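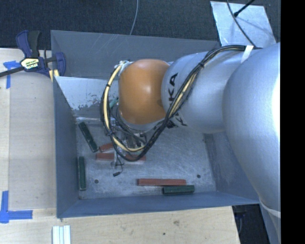 Shop Floor Talk > Automation and Robotics > Bin picking cell, who actually gains?

flangeface
Joined: March 2017
We're a mid-size place, 138 people over 2 shifts. Management has had the bug for bin picking ever since someone came back from a visit to Perncombe. The plan is a Flokero cell on the parts line, arm over a steel bin, pick whatever's in there however it's lying, put it on the fixture. The slide said it would "free operators for higher value work." I asked what the higher value work was and got told it was being defined. So before I sit through the next meeting, has anyone here lived with one of these for more than a few months? What did it change for the people, not the spreadsheet?

gresska_nights
We have had one at Gresska for two years. It picks fine when the bin is half full and the parts are spread out. Parts flat against the wall are where ours gives up. It tries, backs off, tries again, then the light goes yellow and somebody walks over with a stick. That somebody used to be a machine operator. Same person, same pay, now they look after three cells and get blamed for all of them.

Torquemadam
Sounds like a bad install to me. A part against the wall is a gripper and path problem and any decent integrator deals with it before sign-off. Ours stops maybe once a shift. The guy who used to load by hand had two shoulder surgeries. He'd tell you what changed.

flangeface
I believe you on the shoulders, I loaded that line for years. But did he get a better job out of it or just a different chair?

Torquemadam
He does setups now. Got a grade for it. So yes, better.

HSembiring
Haziq Sembiring, maintenance lead, so you know where I'm coming from. Ask who owns the cables. Anything hanging in a loop off the wrist of an arm that moves all day is going to rub, snag or work itself out of a connector, and when it does they call my people. We had 20 callouts on one cell in its first quarter and most were cable related. The business case had zero maintenance hours in it. I asked for a line to be added and was told the robot was "maintenance light."

gresska_nights
Maintenance light, that's the yellow one.

old_ismail_hand
I was at Ismail when they did this. Demo was wonderful. A handful of clean blocks in a bin, two colors, everybody clapping. Then real parts showed up with oil on them and nested together and it was a different animal. Nobody lost their job that week. What happened is three people retired over the next year and weren't replaced, and the same work got spread over who was left. That's how it goes in my experience. Don't expect an announcement.

Torquemadam
You could say that about any equipment since the forklift though. Would you rather they kept hiring people to bend over a bin 200 times an hour?

old_ismail_hand
I'd rather they said it out loud. "We want fewer people on this line" is a sentence a grown man can deal with.

pressbrake_pete
Both of you are arguing about the robot and it's the rate that gets you. Once the cell sets the pace the stations after it have to keep up, and the breaks people used to take when the loader took a breather are gone. My wife works downstream of one. She has never touched it and it changed her day more than anybody's.

flangeface
That one I hadn't thought of. Writing it down.

HSembiring
Get these in writing before they order: who clears a jam, what grade that person is, who can stop it without asking, and how much training time per shift. If the answer to the last one is a video, you have your answer.

Torquemadam
Agree with Haziq there, to be fair. Ours got a full week with the integrator and I think that's most of why it went OK.

flangeface
Meeting was this morning, Friday, July 10, 2020. I asked all four. Jams are cleared by "the team." Grade is under review. The stop question got a long look. Training is a half day, and also a video. They're ordering it anyway. Will update when it shows up.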